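August
By a staff writer

The woman who runs the repair counter at Flotisard has been fixing accordions for most of her working life. She learned on a squeezebox her grandfather bought in 1956, an instrument she took apart at the kitchen table when she was eleven and could not put back together.

"It stayed in a box for two years," she said. "My mother was not happy about it."
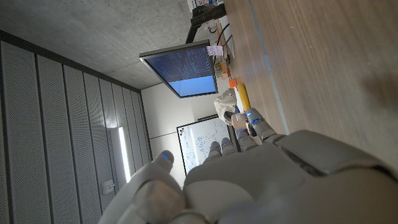
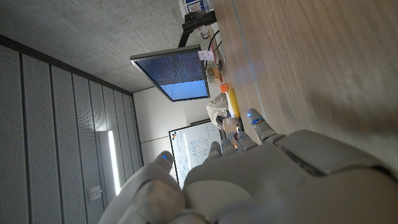
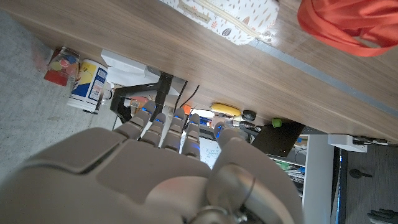 She got it working again with help from a retired tuner in Prirgate, who let her sit in his shop after school. He had her file practice reeds for months before she was allowed near a customer's instrument.

"You scratch the tip and the note goes up. You scratch near the rivet and it goes down," she said. "I ruined a lot of reeds finding out how much is too much."

A full-size accordion can have more than 400 reeds, and she checks each one by ear before she turns on the tuning meter. Most of what comes in needs new wax and leathers. The wax dries out and cracks, usually after an instrument has spent a few summers in an attic, and then the reed blocks start to leak.

She opened the shop in 2000 with a partner who has since moved on to pianos. Business was slow until the folk dance weekends at Flikudside started up again and players began bringing in instruments they had inherited.

"They ask me what it's worth," she said. "I tell them to play it for a year first -- then come back and ask."

She mixes her own wax from beeswax and rosin and will not give out the proportions. She will say that she makes it in small batches, and that a cold workroom is better than a warm one.

Her own instrument is a small red Mamo with a sticking bass button. She has been meaning to fix it since spring.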